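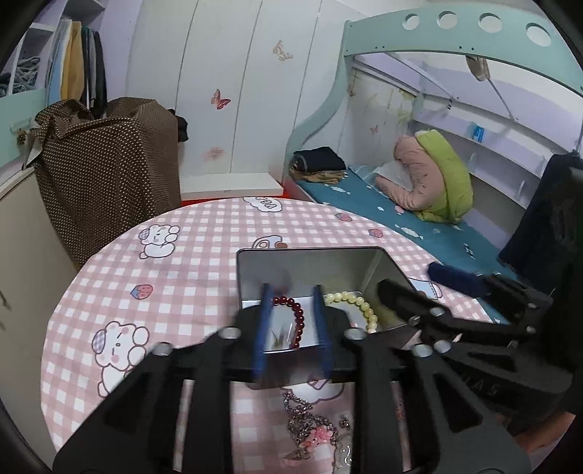 Handout 6: Small things in a small bedroom

Course: Household Order for Beginners, Tutberg Evening School
Unit 2, updated August 22, 2022

What we cover

In the last handout we worked with clothes and bedding. Now we come to jewelry and other very small belongings. They take almost no space, but they make the most trouble, because they travel from table to pocket to floor and nobody remembers the way.

Terms for this unit

Home: the one container where a thing sleeps.
Landing place: the surface where a thing is put down before it goes home. A table beside the bed is a typical landing place.
Stray: a thing on the landing place which has no home yet.

In our room the home is an open metal tin on a round table. Two beaded bracelets are in it, one dark red and one pale yellow. The silver chain with the pink bear pendant is on the tablecloth and so it counts as a stray, and the little silver bead near it also. Please notice how easily a bead can be missed on a cloth with a printed pattern of bears and strawberries. For sorting at home I recommend a plain towel on top of the cloth.

Beads and chains

Beaded bracelets can share one tin. They do not tangle much if they lie flat and there are only a few of them. A chain is different. Close the clasp first, then lay the chain in a long line, fold it once and put it in a small paper envelope or a bag. The pendant should hang out from the envelope a little, so you can see which chain it is without opening.

A single bead goes in a separate small bag with the word "repair" on it. Do not throw it away before you have checked all the bracelets in the house. Check the elastic at the same time – a stretched one will break soon.

Metal tins

A tin with smooth walls is easy to wipe and does not catch threads. The bad side is that it makes noise and the beads can roll. A piece of felt on the bottom helps with both. Students who took the course in December used boxes from the Flikska store, and these were also good, but the lid was too tight for children.

The rest of the room

When a bed, a wardrobe and a clothes rail share one room, the table is often the only free surface. Keep it for landing only. Clothes stay on the rail or in the wardrobe. Rope, cables and similar long things should be coiled before they go on a shelf, as with the white rope beside our rail. A fabric cover, for example the brown one with white dots, is useful against dust, but write down what you put under it.

Exercise for home

Choose one landing place. Take everything small from it and sort it into home, stray and repair. Work for up to 92 minutes, with a pause when you need it. Write a short note on which strays were the hardest and bring it to the next meeting.

Reading: Kovalchuk workbook, page 146, the part on trays and tins. The Vulari checklist is optional – it is long, and for this unit the first page is enough.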